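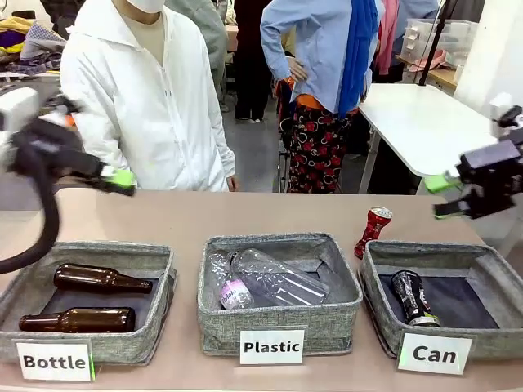
Our three bins: Bottle, Plastic and Can.

Recycling Sorter, Project Report
Team Flornside, Kadthorpe robotics class

When our instructor Dwight Paquette handed out the project list, I went straight for the sorting one. I figured it was the easy pick (ha!). The job sounds simple enough: a two-armed robot picks recyclables off a table and puts each one in the right bin. I was in charge of grasping, so most of what follows is about fingers and cans.

What we started with

We named our robot Escobar and our code Hirkedness, and please don't ask me to defend either one. For teaching we drove the arms by hand and recorded every pickup. My first plan was to grab everything the same way, straight down, fingers wide open, then squeeze. That was fine for a fresh can. Crushed ones were a whole different animal, because the dents can leave one finger touching metal and the other touching air. I ended up going in lower and a lot slower, and I spent most of December on just that!

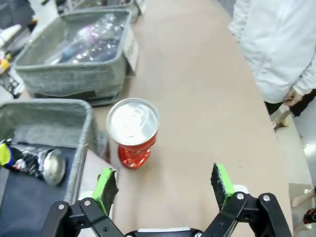

Setting up a round

We wanted every round to look a little different, so we mixed up the items and which way they pointed. Brown glass bottles went down standing or lying flat, and we used both smashed cans and plastic bottles with their labels still on. I drew up 14 layouts and we got through 13 of them. The one we skipped had too many bottles touching each other, and I still want to go back to it.

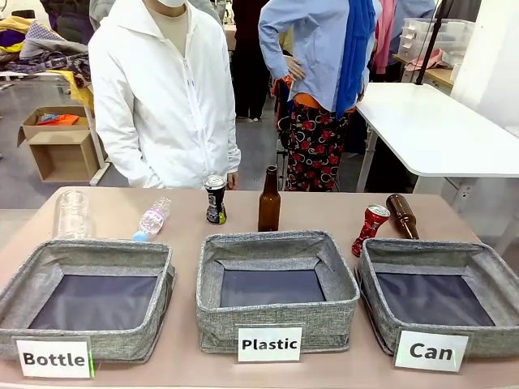
Clear stuff gave us the most grief, by the way. Our vision code would find a brown bottle right away and then totally ignore a see-through one, so we added 2 more lights and retrained. It got better, but I wouldn't call it solved. Resetting the table between rounds also ate way more time than I'd planned for, and we got pretty fast at it by the end.
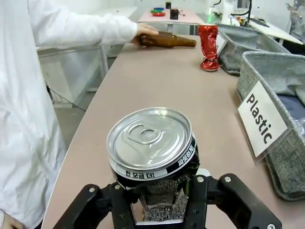 I also learned to stop over-squeezing. A can that's already crumpled will keep folding if you let it, and then it slides when you lift. We cut the grip force 3 times before I was happy with it. Next semester I'd like to try softer finger pads, and I want the arms to stop waiting on each other so much. Dwight has already said we can keep our table.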